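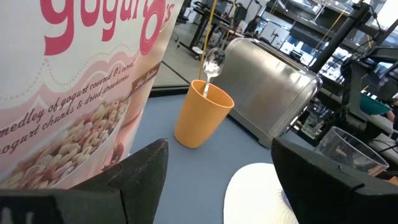
Shop Tips: Before You Spend Money on a Gripper

Every gripper maker has a video of its product picking up an egg. I have stopped watching them. An egg is a nice stiff thing that sits in a carton and looks delicate, and most two-finger grippers on the market will lift one if somebody takes long enough setting it up. Breakfast is a better test. Here is how I would go about it if you have two or three units on loan and a week to choose.

Start with the cereal box. Use a full-size one, sealed and full, then the same one half empty. The half-empty box is where soft fingertips get found out, because the panel caves in and the bag inside shifts. The Merrick parallel gripper I tried in May held a full box fine and crushed the second one at its lowest force setting. The sales sheet calls that setting "gentle."

Don't skip the spoon. Stand it in a plastic cup and try to take it out without tipping the cup. Thick fingers are at a disadvantage, and no software update will make them thinner. Measure the tip before you order.

Put something shiny on the table. A steel toaster will do, and so will a clear glass. A wrist camera that finds every item on a plain mat can lose its mind over reflections. Move the lamp and try again. If the results change, you are testing the lamp.

Check what the camera can see at the moment of the grab. With a wrist mount the fingers block part of the view, often the very part you care about. Dokgate sells an offset bracket for this. It helped a little, and it also hit the tabletop twice.

Keep your own tally. Both the Merrick and the Corkomach went through 500 picks on my bench, same objects, same order. The Corkomach missed 113 of them, mostly flat things like paper plates. Its brochure says "near-perfect reliability," with no mention of what was being picked up.

Be suspicious of the controller bundle. Graturar wanted $1,097 for a controller that did nothing my old one didn't, apart from a nicer screen. Ask for the loan of one before you believe the word "required."

Swap the pads yourself. If it takes more than 9 minutes with the tools you own, you will put it off, and worn pads will make a decent gripper look bad.

I ended up keeping the Merrick, with thinner tips I filed down on the bench. I still don't trust it with a half-empty box.

We use cookies to remember your settings and count visits. Accept | Manage choices

Related tips
Cable ties, clips and other ways to snag a moving arm
Cleaning rubber pads without ruining them
Is a second camera worth it?
Bench lamps that don't flicker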